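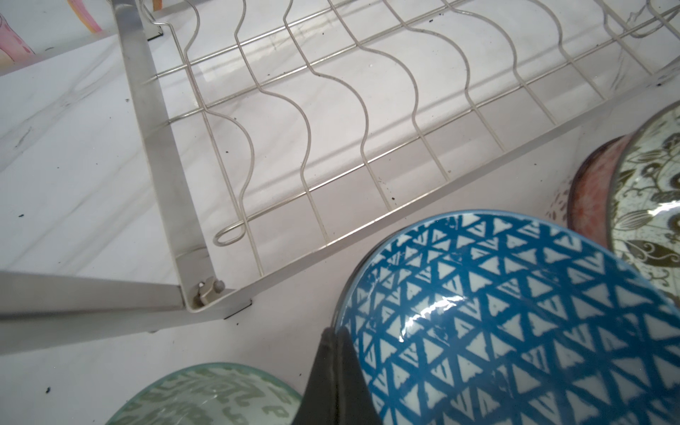

The dish rack on the counter.

I stopped using the dishwasher in October. The old one quit and the repair quote was $179, so I put it off, and by the time I had the money I was used to the sink.

I wash twice a day, after breakfast and again at 8 p.m. Glasses first, then plates, then anything greasy. Aino Pelkonen taught me to keep a tub of hot soapy water going – before that I just ran the tap the whole time. The water bill for the last period said 1,141 gallons. I haven't dug out the older ones to compare.

Pans are still a pain. I let them soak overnight and do them with the breakfast things. Omid wants the dishwasher space for a shelf, and I'll probably let him build it.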